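Search this site
Search

How to read your solar export statement (and check it's right)

9 March 2018

14 shares | 2 comments

When our panels went up I assumed the money side would look after itself. The roof makes electricity, we use some, the rest goes down the wire to the street and a payment turns up. Then my first statement from Lividel arrived and I couldn't make head or tail of it. I've got the hang of it now, so I'm writing it all down while it's fresh.

You'll need your statement, your most recent meter readings and a pen. A calculator too, if you're like me! Set aside 30 minutes the first time.

Find your meters

Most homes with panels have 2 meters. One shows everything the panels have made (the generation meter) and the other is your ordinary household one, which may or may not record what you send out. Ours are both under the stairs behind the hoover. The generation meter was easy, as the installers from Bastton had stuck a label on it, but the household one flicks through several screens and you have to catch the right one. Press the button slowly and write down every number you see, along with whatever little code sits beside it. You can work out which is which later.

Work out which kind of export you're paid for

I got this bit badly wrong. Some people are paid for what they really send out, measured by the meter. Others are paid on a "deemed" figure, where the supplier assumes a set share of what you generate goes out and pays you on that, whatever you did with it. Look for the word "deemed" or "estimated" near the export line. If it's there, stop worrying about your export reading and look only at generation.

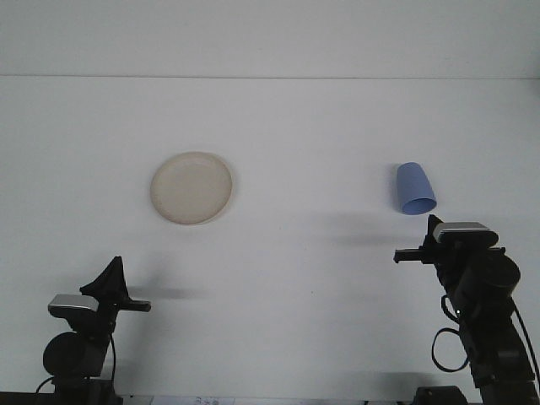
Do I still get paid for power I've used myself?

If your export is deemed, the payment stays the same however much you use at home, so running the washing machine at midday saves you money on your bill and costs you nothing in export. If it's metered, you're only paid for what leaves the house.

Check the sum

Take your new reading and subtract the old one. That's your units for the period. If you're deemed, work out the assumed share (it should be printed in your agreement – mine was on the back page in tiny grey type). Multiply the result by the rate on the statement and see whether it matches.

Mine didn't. Lividel had used an opening reading from October that I'd never given them, so I sent a photo of the meter and the next statement put it right. My neighbours over on Stundamgate had the same trouble and theirs took rather longer, so do keep copies of everything you send.

Keep your own record

I use a notebook with a column for the date, one for each meter and one for what I was paid. Quezada, the app that came with our inverter, draws lovely graphs, but its totals never quite agree with the meter and it's the meter reading the supplier goes by. Take your reading on the same day each month if you can, and send it in before the statement is due.

2 comments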